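# Fala Municipal Dog Licensing Program

The **Fala Municipal Dog Licensing Program** is the system by which the city of Fala registers dogs kept within its limits and collects the fees that support its animal control division.
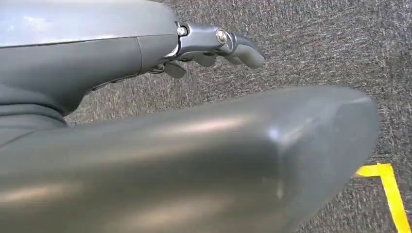
The program is run by the city's Department of Neighborhood Services under Chapter 14 of the municipal code. It applies to every dog over four months of age and does not cover cats, ferrets or livestock, which are handled under separate chapters. Licenses are issued for one or two years and are tied to the expiration date of the dog's rabies vaccination.

## Background

Fala first required dog tags under a county ordinance that was enforced by the sheriff. When the city took over its own animal control work, the county register was transferred on paper cards, and many of the entries had no current address. For several years the city and the county both issued tags, and a tag from either was accepted by field officers.

The present chapter replaced the shared arrangement. It made the city the only issuing body inside its limits, set a single fee schedule, and required veterinary clinics to send a copy of each rabies certificate to the department. Clinics in the neighboring town of Adham are outside the reporting rule, although two of them send certificates under a written agreement.

## Requirements

An owner must apply within 30 days of acquiring a dog, moving into the city, or the dog reaching four months of age. The application consists of:

- a current rabies certificate signed by a veterinarian
- proof of sterilization, if the reduced fee is claimed
- the microchip number, if the dog has one
- the name and street address of an adult owner

Post office boxes are accepted for mail but not as the address of record. A dog kept at two addresses is licensed at the one where it spends the greater part of the year.

## Fees

| License type | One year | Two years |
|---|---|---|
| Sterilized dog | $14 | $26 |
| Unsterilized dog | $55 | $104 |
| Sterilized dog, owner 65 or older | $11 | $20 |
| Service dog | No fee | No fee |
| Replacement tag | $2 | n/a |

A late charge equal to the one-year fee is added when a renewal is more than 30 days overdue. The charge is waived if a veterinarian states in writing that the dog could not be vaccinated for medical reasons.

## Records

License records were moved to a database called Lemma, which replaced the card file and a set of spreadsheets kept at the front counter. Each record links the tag number to the owner, the vaccination date and any bite reports. Field officers can search it by tag or microchip number, but not by owner name unless a case has been opened.

During the transfer, 541 records were set aside because the tag number appeared more than once. Most were renewals entered as new licenses. Azra Berisha, then the licensing supervisor, directed the review and later wrote the department's data entry manual. The manual was revised on January 26, 2022, to add rules for dogs adopted from out-of-state shelters.

## Enforcement

An unlicensed dog found during a field call results in a correction notice. The owner has 14 days to obtain a license, after which a citation may be issued. Officers do not conduct door-to-door checks. A proposal to restore them was heard in March and was not placed on a later agenda.

Impounded dogs must be licensed before release. If the rabies vaccination has lapsed, the owner signs a statement agreeing to have the dog vaccinated within five business days, and the tag is mailed after the certificate arrives.

## Use of revenue

Fee income is held in a restricted account and may be spent only on field services, shelter care and the low-cost vaccination clinic at Fluten Park. Citation income goes to the general fund.

## See also

- Fala Animal Control Division
- Fluten Park Vaccination Clinic
- Rabies control in Adham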